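Trotorard 작업 노트: 차용금 사기 판결문 코딩, 범의 항목 다시 보기

빌린 돈을 갚지 않은 것과 빌린 돈으로 사기를 친 것은 법에서 다르게 다룬다. 앞의 것은 민사상 채무불이행이고 뒤의 것은 형법 제347조 문제다. 교과서에서는 한 단락이면 끝나는 구별인데, 판결문을 펴 놓고 그 구별이 어디에서 이루어졌는지 표시하려고 하면 진도가 나가지 않는다. Wostisel이 이걸 자동으로 표시해 준다고 해서 지난달부터 같이 돌려 보고 있다. 결과지는 그럴듯하다. 나는 아직 안 믿는다.

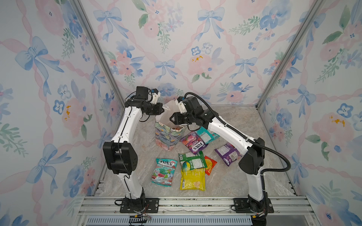

2025-11-10
기록 Renji Sasaki | 함께 읽은 사람 Nataša Softić | Trotorard 판결문 코딩반

자료 상태

Cirken에서 받은 원자료는 판결문 2,684건이다. 전부 1심이고 죄명에 사기가 들어간다는 것 말고는 공통점이 별로 없다. 투자금, 물품대금, 전세보증금, 중고거래가 다 섞여 있다. 차용금이 쟁점인 것만 남기고, 공소사실이 따로 붙어 있는데 그 별지가 빠진 파일을 빼고, 같은 사건이 두 번 들어온 것을 정리하니 1,266건이 남았다. 절반 넘게 날아간 셈인데 Cirken의 안내문에는 "즉시 분석 가능한 상태"라고 적혀 있었다. 무엇을 분석할 수 있다는 건지 문의해 두었고 답은 아직 없다.

중복은 파일명으로는 잡히지 않는다. 비실명 처리를 한 사람이 달라서 같은 피고인이 어떤 파일에서는 A, 어떤 파일에서는 갑으로 나온다. 날짜와 금액을 맞춰 보고 나서야 같은 사건인 줄 알았다. 금액까지 가린 파일도 있어서 남은 중복이 없다고는 장담 못 하겠다. 최종 표를 만들기 전에 한 번 더 훑을 것.

투자금과 차용금의 경계도 메모해 둔다. "투자하면 원금은 보장하고 월 이자를 주겠다"고 한 사건을 어느 쪽에 넣을지 Nataša와 의견이 갈렸다. 나는 판결문이 쓴 말을 따르자는 쪽이고, Nataša는 돈의 실질을 봐야 한다는 쪽이다. 실질을 보기 시작하면 우리가 재판을 다시 하게 된다. 일단 판결문 표현대로 넣고 별도 표시를 달기로 했다. Nataša는 이 결정이 마음에 안 든다고 적어 달라고 했고, 그래서 적어 둔다.

범의 항목을 왜 다시 보는가

코딩표의 항목 3은 "법원이 편취의 범의를 판단하면서 근거로 든 사정"이다. 차용금 사기에서 범의는 돈을 빌릴 당시를 기준으로 본다. 빌릴 때 갚을 뜻과 능력이 있었는데 나중에 사정이 나빠져서 못 갚았다면 사기가 되지 않는다. 피고인이 자백하지 않는 한 머릿속을 직접 볼 방법이 없으니 법원은 주변 사정을 모아 판단한다. 범행 전후의 재력, 환경, 거래가 이행된 과정, 당사자 사이의 관계 같은 것들이다.

문제는 "전후"에 있다. 기준 시점은 빌린 때인데 자료로는 그 뒤의 일도 쓴다. 변제를 몇 번 했는지, 연락을 끊었는지, 빌린 돈을 어디에 썼는지. 이것을 빌릴 당시의 마음을 짐작하는 간접사실로 쓰는 것은 이상할 게 없다. 그런데 판결문에 따라서는 나중에 안 갚았다는 사실 하나가 문장 전체를 끌고 간다는 인상을 받는다. 인상이라고만 쓴다. 그걸 확인하려고 만든 항목인데 확인하기 전에 결론부터 쓰면 안 된다.

코딩표 첫 판에서는 사정의 종류만 적게 했고 시점을 적는 칸이 없었다. "채무초과"라고 표시하면 빌릴 당시의 채무초과인지 고소 당시의 채무초과인지 알 길이 없다. 이건 우리 실수다. 10월에 예비 코딩을 하면서 나도 Nataša도 그냥 지나쳤다.

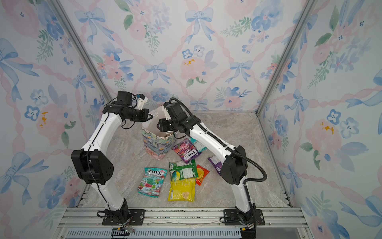 그래서 시점 칸을 넣었다. 값은 "차용 이전", "차용 당시", "차용 이후", "판결문상 불명" 네 가지다. 처음에는 불명을 빼자는 말도 나왔다. 코더가 어려운 것을 다 불명으로 보낼까 봐서다. 그런데 빼면 억지로 고르게 되고, 억지로 고른 값이 나중에 통계가 된다. 남겨 두되 불명을 고르면 판결문의 해당 문장을 그대로 옮겨 붙이게 했다. 귀찮아서라도 남용은 줄겠지 하는 계산인데, 귀찮아서 아예 다른 값을 고르는 쪽으로 갈 수도 있다. 두고 본다.

Wostisel 결과를 보고

Wostisel의 소개 자료에는 사람과의 일치도가 95퍼센트라고 되어 있다. 숫자를 보면 일단 무엇을 무엇으로 나누었는지부터 묻게 된다. 자료를 끝까지 읽어 보니 "범의 인정 여부"에 관한 일치도였다. 유죄면 인정, 무죄면 대개 부정이니 주문만 읽어도 거의 맞힐 수 있는 항목이다. 우리가 알고 싶은 것은 인정 근거와 그 시점인데 거기에 대해서는 아무 숫자도 없다. 시연 때 이걸 물었더니 "모델이 맥락을 이해한다"는 답이 왔다. 받아 적기는 했다.

유죄 사건이 훨씬 많은 자료에서 단순 일치율을 쓰는 것도 걸린다. 전부 "인정"이라고 찍는 프로그램도 꽤 높은 점수를 받는다. 우연 일치를 보정한 값을 달라고 다시 요청할 것. 안 주면 우리가 뽑은 표본으로 직접 계산하면 된다.

항목 3만 놓고 나란히 읽어 본 소감을 적는다. 체계적인 비교는 아니다.

변제 능력에 관한 문장은 대체로 잘 찾는다. "별다른 재산이나 수입이 없어"로 시작하는 문장은 틀이 거의 굳어 있어서 못 찾는 게 더 어렵다.

용도를 속인 사건에서는 흔들린다. 병원비라고 하고 빌려서 다른 빚을 갚은 경우, 판결문은 빌려준 사람이 진짜 용도를 알았더라면 빌려주지 않았을 것이라는 점을 짚는다. 이건 기망과 처분행위 사이의 관계를 말하는 대목인데 Wostisel은 이것을 전부 범의 근거로 올린다. 틀렸다고 딱 자르기도 애매하다. 용도를 속였다는 사정이 범의 판단에 같이 쓰이기도 하니까. 그래도 판결문이 어느 요건을 두고 한 말인지는 구별해야 한다.

피고인 주장 부분을 법원의 판단으로 읽는 일이 있다. "피고인은 당시 월수입이 있었으므로 변제 능력이 있었다고 주장하나"에서 앞부분만 떼어 변제 능력 있음으로 표시했다. 뒤에 붙은 "하나"를 못 본 것이다. 무죄 사건이 적으니 이런 오류가 하나만 섞여도 무죄 쪽 표가 크게 움직인다.

미필적 고의는 거의 손을 못 댄다. 갚지 못할 수도 있다는 것을 알면서 그래도 좋다고 빌렸다는 논리인데, 판결문에서도 한 줄로 지나가는 경우가 많아 기계만 탓할 수는 없다. 나도 두 번씩 읽는다.

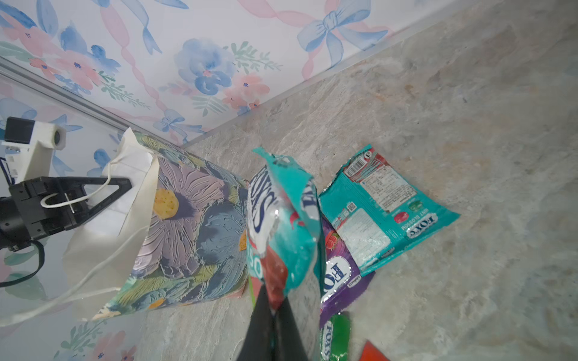 Nataša와 따로 코딩한 뒤 맞춰 본 것

Juška 쪽 세미나실을 빌려 오후 내내 맞춰 보았다. 각자 코딩을 끝내고 온 상태였고, 불일치가 난 사건만 펴 놓고 읽었다.

가장 오래 붙든 것은 일부 변제가 있는 사건이다. 빌린 뒤 몇 달 동안 이자를 꼬박꼬박 내다가 끊긴 경우, 나는 이것을 범의를 부정하는 쪽의 사정으로 적었다. Nataša는 판결문이 그 변제를 어떻게 썼는지 보라고 했다. 다시 읽으니 법원은 그 이자가 다른 사람에게서 새로 빌린 돈으로 낸 것이라고 보고, 오히려 돌려막기의 한 부분으로 적었다. 내가 판결문을 읽지 않고 상식을 읽은 것이다. 고쳤다.

반대로 Nataša가 고친 것도 있다. 피해자와 피고인이 오래 알고 지낸 사이이고 전에도 여러 번 돈이 오갔다는 대목이다. 빌려주는 사람이 상대방의 형편을 이미 알고 있었다면, 나중에 못 갚았다고 해서 속았다고 하기 어렵다는 취지로 쓰인다. Nataša는 양형 사정으로 보고 항목 3에서 뺐는데, 해당 판결문은 무죄였다. 무죄 판결에 양형 사정이 있을 리 없다. 본인도 웃고 넘어갔지만 이런 것은 피곤할 때 누구나 한다. 코딩표에 주문을 먼저 적게 하는 칸을 넣으면 막을 수 있을 것 같은데, 주문을 먼저 알고 읽으면 근거를 읽는 눈이 그쪽으로 기울 위험이 있다. 둘 중 어느 쪽이 덜 나쁜지 결정을 못 했다.

합의서와 변제 공탁도 문제다. 유죄 판결 뒤쪽 양형 이유에 나오는 것은 항목 3에 넣지 않는다. 당연한 말 같지만 어떤 판결문은 범의 판단 부분에서 "기소 이후에야 비로소 일부를 갚은 점"을 같이 든다. 이것은 법원이 범의 판단에 실제로 썼으니 넣어야 한다. 규칙을 "어느 소제목 아래에 있는가"로 정하려다가, 소제목이 아예 없는 판결문이 나와서 접었다. 지금 규칙은 "그 사정이 어떤 결론 문장으로 이어지는가"이다. 더 정확하고 더 느리다.

간이한 판결문도 따로 봐야 한다. 피고인이 자백한 사건은 범죄사실에 "변제할 의사나 능력이 없었다"고만 쓰고 증거의 요지로 넘어간다. 판단 과정이 적혀 있지 않다. Wostisel은 이런 사건에서도 근거를 뽑아 온다. 어디서 가져왔나 봤더니 범죄사실에 있는 채무 액수였다. 공소장에서 옮겨 온 사실을 법원의 추론으로 세면 표가 풍성해 보이기는 한다. 우리는 "판단 설시 없음"으로 따로 빼기로 했다. 이 결정은 Nataša와 이견이 없었다.
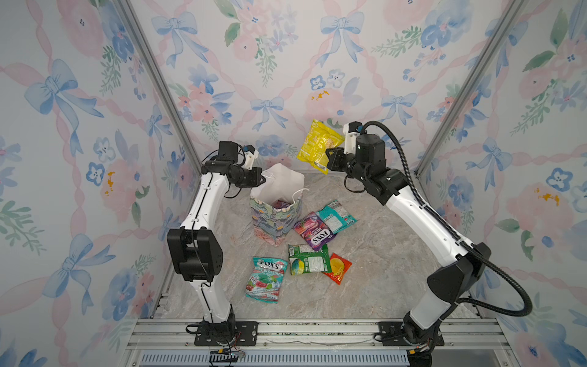 이렇게 빼고 나면 항목 3을 제대로 채울 수 있는 사건은 범의를 다툰 사건으로 좁혀진다. 그러면 처음 계획서에 쓴 "차용금 사기 재판에서 법원은 무엇을 보는가"라는 질문에는 답할 수 없다. 답할 수 있는 것은 "다툼이 있을 때 법원이 무엇을 적는가" 정도다. 적은 것과 본 것은 또 다르다. 재판부가 기록에서 보고도 판결문에 쓰지 않은 사정은 우리 자료에 없다. 계획서 제목을 바꾸자고 했더니 발표 신청이 이미 그 제목으로 들어갔다고 한다. 부제라도 붙여야 한다.

한 가지 더. 우리가 가진 것은 기소된 사건뿐이다. 고소했지만 수사 단계에서 민사 문제라고 보아 끝난 사건은 들어 있지 않다. 채무불이행과 사기를 가르는 선은 법정에 오기 전에 이미 많이 그어질 텐데, 그쪽을 못 보면서 선의 위치를 말하는 것은 무리다. Cirken 담당자는 표본이 크니 괜찮다고 했다. 표본이 커져도 한쪽만 있는 것은 그대로다.

Wostisel을 아예 쓰지 말자는 것은 아니다. 문장 후보를 찾아 주는 데까지는 시간을 줄여 준다. 다만 후보를 먼저 보고 읽으면 후보에 없는 문장을 지나치게 된다. 나도 그랬다. 적어도 검증용 묶음은 결과를 보지 않고 사람이 먼저 읽어야 하고, 순서를 바꾸자는 제안이 다시 들어와도 받지 않을 생각이다.

남은 일

코딩 지침에 시점 칸 설명 추가. 예문은 유죄 하나, 무죄 하나로 하고 돌려막기 사건을 꼭 넣는다. (Renji)

"투자 겸 차용" 별도 표시가 붙은 사건 목록 만들기. 빼고 돌린 표와 넣고 돌린 표를 둘 다 보겠다고 Nataša가 요구함. 타당하다. (Nataša)

여러 명에게서 빌린 사건의 단위 정하기. 피해자별로 셀지 판결문별로 셀지 아직 안 정했는데, 같은 판결문 안에서 일부는 유죄, 일부는 무죄인 경우가 있어 판결문별로는 안 될 것 같다. 피해자별로 가면 피해자가 많은 사건 하나가 표를 다 먹는다. 다음에 만날 때 첫 번째로 다룬다.

Cirken에 빠진 별지 다시 요청. 지난번 메일에 답이 없으니 이번에는 파일 번호를 붙여서 보낼 것. (Renji)

Wostisel 쪽에 무죄 사건만 따로 계산한 일치도 요청. 주겠다는 말은 들었다. 받으면 이 항목 밑에 붙인다.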